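From: Meinir Ellis
To: Skikness Notes list
Date: Wednesday, December 4, 2019
Subject: Re: [skikness-notes] First frost, and where did the juncos go?

Dinesh Sengar wrote:

> We had our first real frost on the flats on Monday, hard enough that
> the birdbath was solid and the last of the nasturtiums went to slime
> by lunch. That is late for us. What puzzles me more is the juncos. I
> had a good flock under the hedge right through the middle of last
> month and now there isn't one. Has anybody up the hill got them? Also,
> is it just me or is it dark by the time you've washed the lunch plates?
>
> Dinesh

Dinesh,

I have your juncos, or somebody's. They turned up along the north fence over the weekend and they have been working the ground under the birches ever since. I don't put seed down for them. They seem to be living on what falls out of the birch catkins, plus whatever the chickadees throw out of the feeder. They are very particular about the strip between the fence and the woodpile and hardly set foot on the lawn. My guess is that the leaf litter there stays unfrozen longer, being out of the wind, but it is only a guess.

We are at 910 feet up here, so our frosts don't match yours. We had four or five light ones before Thanksgiving, the kind that whiten the shed roof and are gone when the sun gets over the ridge. Then on Monday we had yours, and the ground by the gate has stayed hard since. The puddle in the lane has that white, hollow ice on it that breaks like a plate. I still step on it every morning, at my age.

As for the light, no, it isn't just you. The sun drops behind Dreststead Hill well before it sets for anyone else, and from the kitchen I lose it in the middle of the afternoon. I used to mind this more. Now I try to get out right after lunch and do the outside jobs then, and leave anything that can be done under a lamp for later. It means the bread gets baked at odd hours. The strange part of it is that our earliest sunsets come before the solstice, so the afternoons will start to creep back while the mornings are still getting worse. I never notice until January, when one day I find I am peeling potatoes without the light on. 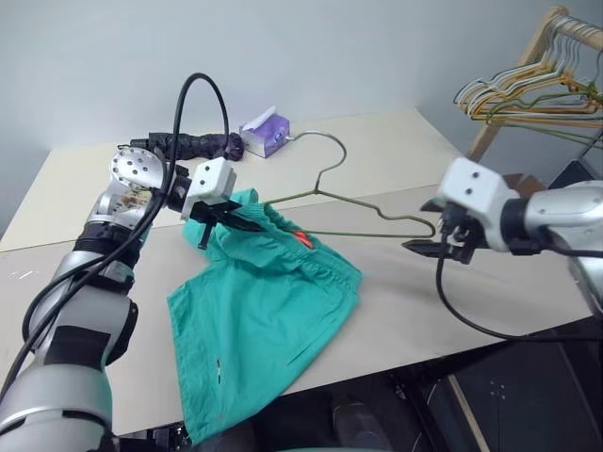
What I can report otherwise from this end is mostly trees. The oaks are hanging on to their leaves, as they do, and the beeches along the Zornthorpe road have kept that pale paper color that rattles when there's any wind at all. Everything else is down. The larches dropped in a single week this year. I walked through on a Sunday and they were gold, and by the following Sunday the path was gold and the trees were sticks. The dog came home with needles in every part of her coat and I am still finding them in the rug.

The winterberries are the best I've seen in years. There is a stand of them in the wet corner below Nigam Pond that is so red you can pick it out from the road. The robins haven't started on it yet. Ruth Arboleda told me once that they leave it until the berries have been frozen and thawed a few times, and in my experience they do, and then they clear the lot in two days. So anyone who wants to see it had better go this week. Park at the pull-off and not by the gate, because the gate is in use again.

The pond itself was skimmed over at the shallow end yesterday and open at the dam. A pair of hooded mergansers were diving in the open part. I stood there until my hands hurt. The male kept raising his crest and putting it down again, and the female paid him no attention. I would not walk on that ice for a good while yet, whatever Emiliano says about the winter of the big freeze.

Jitendra Upadhyay asked last week about the moths he was seeing in his headlights. I meant to answer and forgot. They are very likely winter moths or Bruce spanworms, which look so much alike that I don't try to separate them. The males fly on mild evenings right into December and the females have no wings to speak of, so they climb the trunks and wait. I had a dozen on the porch screen on the last warm night. There were none on Monday, of course. If we get another soft evening, go and look at the trunk of an old apple or maple with a flashlight and you may find a female. She looks like a gray bean with legs.

Garden news is short. I lifted the last of the carrots the day before the ground closed up, and the leeks are mulched with 2 bales of straw and can take their chances. The kale is better for the cold. The parsley under the cold frame is still green, though it sulks. I left all the seed heads standing on the coneflowers and the goldfinches are on them most mornings, in their drab winter coats. I used to cut everything down in the fall and make it tidy. I haven't for a long time now, and the birds have been better company for it, even if the front bed looks like a hayfield until April.

One thing I'd like to hear from the rest of you: has anybody got snow buntings on the open fields yet? I was sure I heard that rippling call over the top pasture on Tuesday, but the sky was white and so are they, and I never got the glasses on anything. They often show up just ahead of the first proper snow. The forecast has nothing in it but flurries, so they may know something, or I may have heard horned larks.

I will keep an eye on the juncos. If yours have a bird with a lot of white in the left wing, please say so, because there is one like that in this bunch and it would settle whether they moved uphill or these are new arrivals.

Meinir
Dreststead Hill

P.S. Dinesh, take the ice out of the birdbath before it cracks the bowl. A kettle of hot water will crack it too. I tip mine over at night and fill it again at breakfast.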